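Barredo holds off on sorting arms
Posted in October | Equipment and Budget

Barredo's packing office has put off a decision on two sorting arms from Dekeck. The quote comes to $69,000 for the pair, with 13 weeks' delivery and a service plan priced separately. Nustow, the only other bidder, has yet to send a figure.

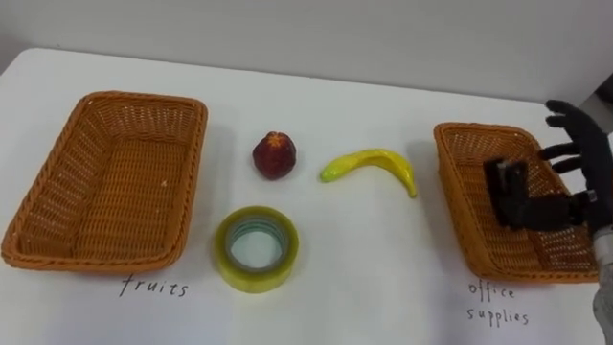
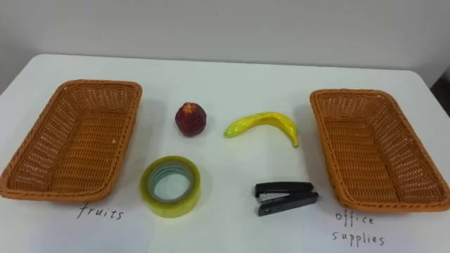
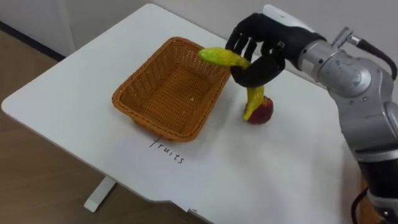

The sorting task, with a basket for fruits in all three views. The banana is in the hand in the last one.

Dekeck's sales sheet promises 500 items an hour. Buyers at Barredo want to know what that means with mixed stock, at the end of a long shift, with parts wearing out. The sheet doesn't say. Nor does it list the price of a replacement hand.

Meso, which runs the warehouse next door, budgeted for 189 days to payback on its own arm and is still waiting. Barredo will look at the numbers again once Nustow replies.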